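Huranier word lists — read me first

Hello! I'm Sneha, and this folder holds the crossword word lists I've been building since college. If you found it through the Prellstead puzzle newsletter, welcome, and thanks for being patient with my file names. The whole thing started as one long text file of answers I was sick of typing twice, and it grew from there.

I do most of the sorting in one long evening sitting, then print the new entries and read them out loud.

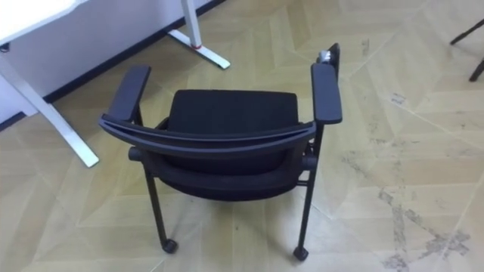
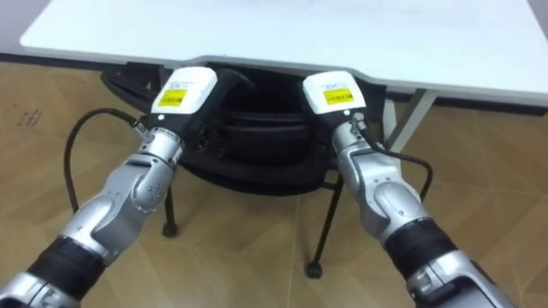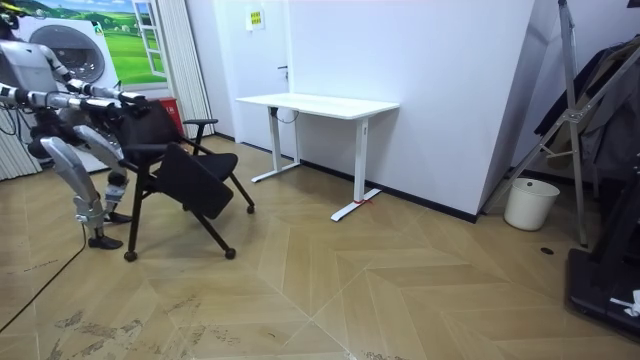 What's in the folder

main.txt — the big list, one entry per line, all caps, no spaces, then a semicolon and a score.
short.txt — three- and four-letter entries only. I keep these apart because they need a much firmer hand.
names.txt — people, places, band names and so on.
phrases.txt — anything that was two or more words before I squashed it together.
new.txt — 430 entries I added in the last round and haven't merged yet. Treat these as a rough draft, please!
dropped.txt — things I took out, with a word or two on why.

A typical line looks like this:

PORCHSWING;80

That's it. No tabs, no quotes, no header row. If your software wants a header, add one to your own copy.

How the scores work

Scores run from 0 to 100, and they're my taste and nothing more scientific than that. A quick guide:

80 and up: I'd be happy to build a corner around it.
60 to 79: perfectly good, use it freely.
42 to 59: fine if the rest of the grid is earning its keep.
Under 42: I'd rather tear up the section and start over, but I know how it goes at midnight.

Why 42? It's where my grid-filling program was set by default on the old laptop, and by the time I noticed, I'd scored half the list around it. Moving it now would mean rescoring everything, and I don't love you all that much.

Abbas Parsa argued with me for weeks over the short words. He thinks ETUI should be a zero. I have it at 30, because I learned that word from my grandmother's sewing drawer and I'm soft on it. You can change it in your copy (he did).

Where the words came from

Mostly my own notebooks. I write down things I hear on the bus, on menus, in song lyrics, on the side of moving trucks. Covadonga Rivas gave me a wonderful batch of Spanish words that turn up in everyday American English, and Pierina Morelli went through all the food entries and fixed my pasta spellings, of which there were 16 wrong. Sixteen! I'd been spelling ORECCHIETTE with one C for years.

I haven't copied anyone else's list. If an entry matches one in yours, we probably both just like the word.

Things I know are wrong

Plurals are patchy. You'll find MITTEN but you may not find MITTENS. I add them as I trip over them.

There are 22 entries in phrases.txt that also sit in main.txt with a different score. Go with the one in phrases.txt, it's newer.

Accents are stripped out, so RESUME covers both the verb and the thing you send to employers. Same with ROSE and the wine.

names.txt leans heavily toward baseball and old sitcoms. I'm working on it, and suggestions from people who were not raised by my father are very welcome.

Loading it

In most grid programs you'll find an "import word list" choice somewhere under settings. Point it at main.txt first, then short.txt, then the others if you want them. If you get strange characters at the ends of lines, save the file again as plain UTF-8 and try once more. That has cleared it up on every machine I've used, including the terrible one.

Using and sharing

Use the lists for any puzzle you like, paid or free. A credit is nice and I'll be thrilled to see it, but you don't owe me one. Please don't sell the files themselves. If you pass them along, keep this read-me in the folder so people know what the scores mean.

Changes

June 8, 2020: added new.txt, fixed the pasta, moved a pile of crusty abbreviations to dropped.txt.
December update before that: split short.txt out of main.txt and rescored all the three-letter entries.

Corrections can go to me or to Soledad Bermúdez, who keeps the backup copy and answers her mail a lot faster than I do. One entry per line, please, with the score you'd give it.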